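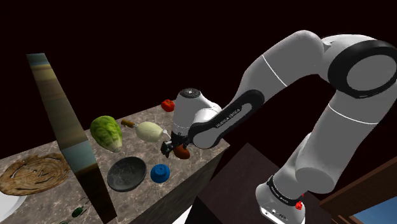 Figure 1. Food items and kitchenware on a marble-textured countertop (simulated).

2. Method

Till records from the Astside ground kiosk were compared across two home matches. Members of Jaltiston supporters' club received 5% off hot food at the second match only. Attendance was 2000 and 3000 respectively. Nearly 300 members' cards were scanned. Sales were divided by attendance before comparison. Away supporters could not be separated from the totals.

Jadwiga Czarnecka, 6/7/21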